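Damping from ring-down: notes on a steel bar

Mar 21, 2018
Posted by Candela Bustamante

I spent most of February trying to get a damping number that repeats. The frequency was never the problem. Any method I tried put the first bending mode of the bar at 1076 Hz, give or take the last digit. The damping moved by a factor of three depending on how the bar was held, which sensor was on it, and how the decay was fitted. These notes are mostly about where that factor of three came from.

The bar is plain carbon steel, rectangular, 12 mm thick, bought from Dridolska as an offcut and faced square at both ends. I do not have a heat certificate for it. For the frequency this hardly matters, and for the damping a certificate would not have told me much anyway. Internal losses in steel are small and depend on the alloy, the heat treatment and the strain level. At the strains a light tap produces, the loss in the metal is well below the loss in almost anything you attach to it. What you measure is an upper limit on the damping of the material, and the work consists of pushing that limit down until it stops moving.

Supports

I started with the bar on two foam blocks, which is what most people do. The foam was soft enough that the rigid-body bounce was far below the first bending mode, so the frequency was fine. The decay was short. Foam has high loss, and if the contact patch is wide, part of it sits where the bar is moving even when the middle of the patch is on the node.

Next came two loops of thin nylon line at the nodes of the first mode. For a uniform free-free bar the nodes are a little under a quarter of the length in from each end. I scribed them with a height gauge and then moved the loops slightly in and out, watching the decay time. The optimum was close to the scribed lines but flatter than I expected. The remaining sensitivity was to whether the line could slip. A loop that rubs gives a decay that is fast at first and slower later, which on a log plot is a curve that flattens out. A small dab of wax stopped this at one end and made it worse at the other, so I took the wax off and tied the loops tighter.

The line should be long. With short lines the bar swings as a stiff pendulum and the swing modulates the distance to the microphone. That shows up as a slow ripple in the envelope, and the fit will happily turn it into a damping value.

Sensors

The first set was taken with a small Nordin accelerometer stuck to the end face with wax. The mass of the sensor pulled the frequency down by a visible amount, which Flater reproduced when I added a point mass at that location. The damping was another matter. No point mass will give you damping, and the model has no idea what a layer of wax or a sensor lead does.

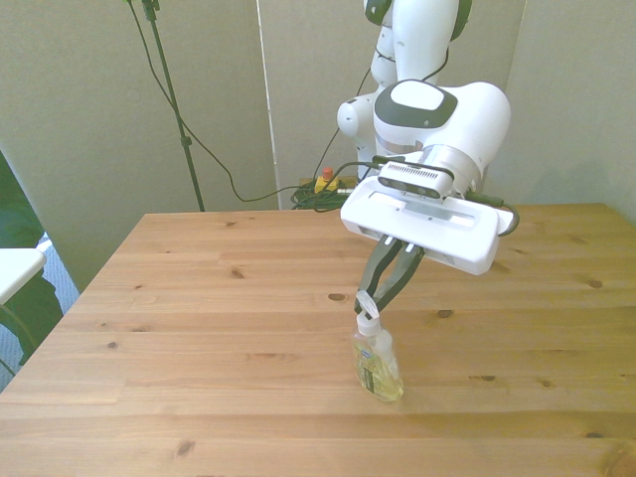
The sensor lead turned out to be the largest single loss after the foam. A lead that leaves the body and touches nothing still has to bend with it, and the strands and the jacket rub against each other as it does. How it is routed matters more than how heavy it is. The black cable on the white gripper body, coming out at the right end and looping around its edge, has the kind of routing I would avoid on a lightly damped part: an end is normally where a free bar moves most, and a loop there is a small spring with a lossy jacket. On a heavy, bolted assembly it would hardly register. On a bare steel bar it can be most of the answer. I tried bringing the lead off along the bar and taping it down at the node. That helped, but then the tape was doing some of the damping, and I was tuning tape.

So the accelerometer came off and I used a microphone a short distance from the middle of the bar. The decay time more than doubled. A microphone has its own faults. It hears the room, it hears the other modes, and its signal is proportional to the surface velocity only if nothing between them changes during the decay. With a single mode filtered out and the room quiet, these were all smaller than the cable effect.

Air takes its share as well. The bar radiates sound, and that energy is gone. I have no vacuum chamber and did not try to correct for it. For a bar this thick I expect it to be a small term next to the supports, but I have not shown that.

Fitting the decay

I record with Stillo, which does nothing clever, and that is why I like it. It writes the raw samples to a file and leaves the rest to you. The processing goes like this:

Band-pass around the mode, wide enough that the filter's own ring-down is much shorter than the bar's.
Take the analytic signal and its magnitude, to get the envelope.
Take the natural log of the envelope.
Throw away the start, where the tap is still settling and higher modes leak through.
Throw away the end, where the noise floor bends the curve.
Fit a straight line to what is left.

The slope is minus the damping ratio times the angular frequency. All the judgment is in the two lines about throwing things away. I now fix both limits by level instead of time: start a set number of decibels below the peak, and stop well above the noise. With limits by time, a hard tap and a soft tap use different parts of the curve, and if the curve is not quite straight they disagree.

The filter step deserves more care than I first gave it. A very narrow filter makes a beautiful straight line, but part of the slope then belongs to the filter. The check is simple. Halve the bandwidth and refit. If the slope changes, the filter was already too narrow or a neighboring mode was getting in.

I also tried the half-power method on the spectrum, mainly to see how bad it would be. It was bad. The resonance peak of a bar like this is extremely narrow. To resolve it you need a record several times longer than the decay, and most of that record is noise. With a shorter record, the width you read is the width of the window function. This error always goes the same way and makes the damping look too high. I suspect a good many published loss factors for metal parts are really window widths. For anything that rings long enough to hear clearly, I would fit the decay.

Repeatability

The final set was 21 taps with the nylon loops, the microphone, and limits by level. I used a small plastic tip on a thin rod, striking at the middle. The bar was taken down and rehung several times during the set so that the support would be part of the scatter. The full spread of the fitted damping was 2 percent of the mean, and the residuals had no visible curve. Before I started rehanging the bar the spread was smaller, and I would not trust the smaller figure. It only says that the same loops in the same place give the same answer.

There was a slight trend with tap strength. The hard taps came out with a little more damping. This could be a real amplitude effect in the steel or it could be the knots working. I have no way to separate them with this setup.

What goes into the model

Flater wants one damping ratio per mode. It is tempting to take the value from the bar and apply it to an assembly made of the same steel, and the computed peak will then be absurdly tall. Joints, paint, seals and leads will set the damping in the assembly. I use the bar value as a floor and measure the assembly separately, with whatever is normally attached to it left attached, cables included.

Still to do: the second bending mode, which needs the loops moved to different nodes, and a torsional mode if I can excite one cleanly. I would also like to replace the nylon with fine steel wire and see if the amplitude trend changes. The wire is on order.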